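Home robot Fikre spends an afternoon on the floor in Ilum

Trendberg's neighborhood news

The toys stayed out, the TV stayed on, and the kids came and went as they pleased. That was the setup for the home demonstration Poment put on in Ilum in April, and it made for one of the liveliest afternoons we have covered on this page.

Poment is the small Trendberg workshop behind Fikre, a two-armed robot meant for ordinary jobs around the house. Most of us had only heard about it secondhand. At 2 p.m. the door opened, shoes came off (most of them, anyway) and the crew got to work in a family living room, with a marble floor, a high chair and a set of light blue children's furniture for company.

First up was a job every parent knows, getting small stuff off the floor. The crew chose a short jar with a white screw-on lid, which sounds easy until you watch a pair of mechanical fingers line up beside it. A jar like that is round and smooth and can roll off if it gets bumped. The room went quiet, then everyone started whispering advice to the robot at once.

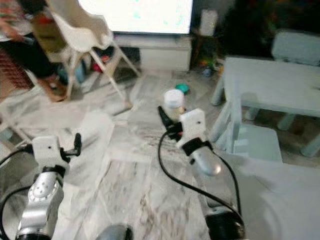
A working home, toys and all

Poment could have held its demonstration in the workshop, with a clean bench and good lights. The crew told us they like houses better. A house has cables to step over and chairs that were somewhere else this morning. It has shiny floors that throw back the light, and people who walk through the middle of everything on their way to the fridge.

Fikre's arms are silver and white, with a boxy white housing at each wrist and black fingers at the end. Up close they look sturdy and a little plain, and we mean that kindly. The screws are right there where you can see them. One neighbor said it reminded her of a good sewing machine, and we have been thinking about that ever since.

Chairs were the next topic. Anyone who has folded one with a baby on their hip will understand why the crew is so interested in them! A folding chair has thin legs, a seat that moves and a back that has to be held in the right spot. The one used in Ilum was light blue with white metal legs, and it was set up close to the open refrigerator.
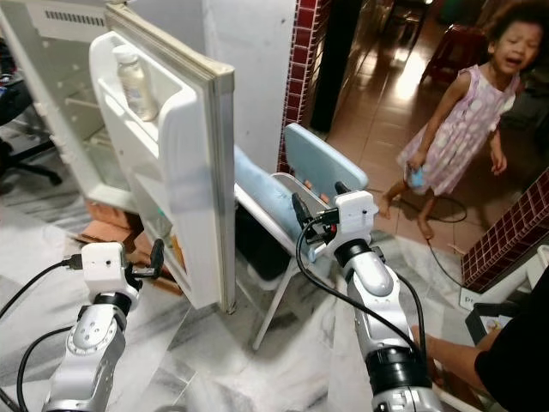
The crew kept close by the whole time, ready with a hand, and they were happy to stop and answer questions, even the same question three times over. How heavy is it? Does it get tired? Can it make pancakes? (No pancakes for now, we are sorry to report.) The youngest guests asked the best ones. They wanted to know whether Fikre could find a lost sock, and a very serious talk about socks followed.

Later the work shifted to the play corner, next to a big white table with a tiled top. There the two arms came in toward each other, low over a clear plastic box on the floor. Clear plastic is a tough thing for a machine to judge, the crew explained, and using both arms together calls for care, with the fingers coming so close to one another. We found ourselves leaning in to see. So did just about everyone, toddlers included.

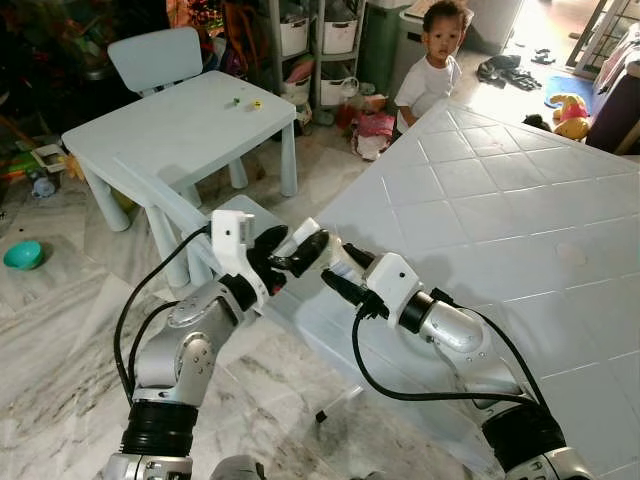
Trendberg Neighbor, Issue 27, page 53

What struck us most was the pace. Fikre doesn't rush. An arm will come down, wait, shift a little to one side and wait again. After a while you stop being impatient and start rooting for it, the way you do when a child is tying a shoe for the first time. There was real cheering at a couple of points, and some groans too. The crew took both in good spirits and wrote everything down.

The tiled table got a turn as well, with one gripper down against its white top and the other held wide open near the corner. Family life rolled along behind it, with a yellow and red stuffed toy in its usual spot on the blue mat.
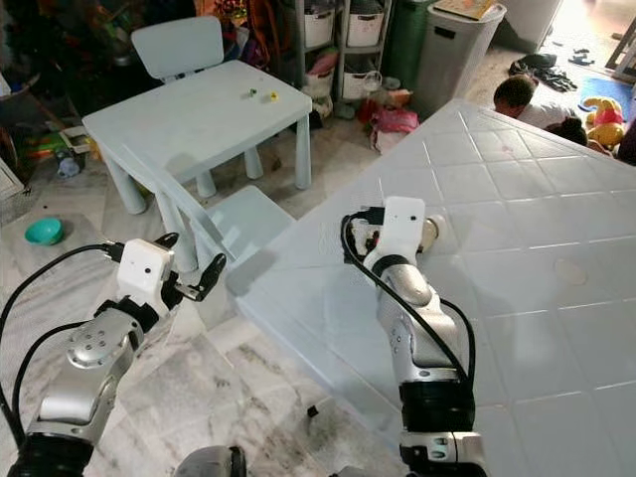 800 words

Poment plans to bring Fikre to more homes in Ilum over the summer. The crew is hoping for all kinds of places, apartments with narrow halls and houses with stairs, carpet, pets, or a kitchen drawer that sticks. You don't need to tidy up first, and they would prefer that you didn't.

Families who would like a visit can leave their address at the Poment workshop in Trendberg. Visits take one afternoon, children are welcome, and there is a sign-up sheet by the front door. We put our own address on it before we went home.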